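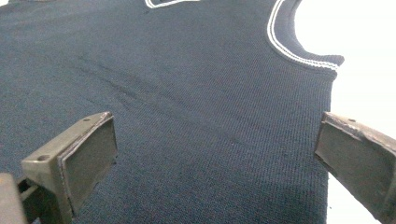

Figure 3. Navy ribbed knit with a white-striped trim at the armhole.

3.2 What people do with knitwear between washes

I'll admit I came to this part of the study with a bias. I wash jumpers far too often, my mother washed them even more, and I half assumed everyone else did the same. So when I wrote the diary sheets for the Bostanano households I left hardly any room for the days when a garment was worn and then simply put back on the shelf. That was a mistake, and I had to reprint the lot in September.

We had 218 usable diaries in the end. Knitwear was the odd one out in nearly all of them. Shirts went in the basket after a day, but a knit like the one in Figure 3 lived in a sort of in-between place - the back of a chair, the end of the bed, a hook behind the door. I've called this the "resting pile" in my notes and the name has stuck, so I'm keeping it.

People were surprisingly firm about their rules. Smell came first, then visible marks, then a vague feeling that it was "time" (I loved these entries, they were very hard to code). Dark colours got a longer rest than pale ones, and anything with a light trim was judged by the trim alone. One diary put it as "the blue is fine but the white bits tell on you".

Spin speed mattered less than I'd hoped. Of the households that did machine wash their knits, 50 kept to 600 revs or lower, and most of those said it was just where the dial had been left. The Varko district diaries were a bit different, mainly because so many people there dry things indoors, and I come back to them in the next section.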